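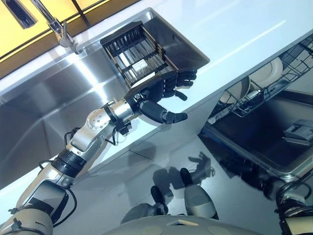 Shop > Welding Sensors > Seam Tracking > Sommont 2

Search products, part numbers Go

Sommont 2 Laser Seam Tracker

I've been selling and fitting seam trackers at Nandberg for a good while now, and the Sommont 2 is the one I end up talking about most on the phone. It's a small laser head that rides just ahead of your torch, finds the joint, and nudges the torch over when the joint wanders. If your parts come off the press a little different every time, you already know why you want that!

The head weighs about 38 ounces with its bracket, so most mid-size welding arms carry it without any fuss. It reads lap, fillet, butt and V-groove joints. I'd also tell you it reads corner joints, and it does, but you'll spend some time on the settings if the steel is shiny (I keep a sheet of starting values, just ask for it with your order).

What comes in the box: the sensor head, a bracket, a 45-foot cable, the control unit, and four spare protective windows. Please use the windows. Spatter will pit the first one sooner than you'd like, and swapping it takes a coin and a clean rag.

The control unit talks to the Drodero and Morais controllers right away. For anything else, send me the model and software version before you order and I'll check it against our list. Older Morais cabinets need an adapter card, sold separately, and I'm sorry about the price of that card. I don't set it.

Things people ask me a lot:

Can it track aluminum? Yes, with the blue laser version. The red one gets confused by the glare.

Does it need its own cooling? On long, hot runs, yes. There's a port for shop air on the back, quarter-inch push fitting. Dry, filtered air only please.

Can I mount it myself? Plenty of customers do. Calibration is the slow part, so set aside an afternoon the first time.

Warranty is two years on the head and control unit. Cables and windows aren't covered. Blue laser heads are back in stock in October, red ones ship now.

We use cookies to remember your cart and see which pages get visited. Accept Manage settings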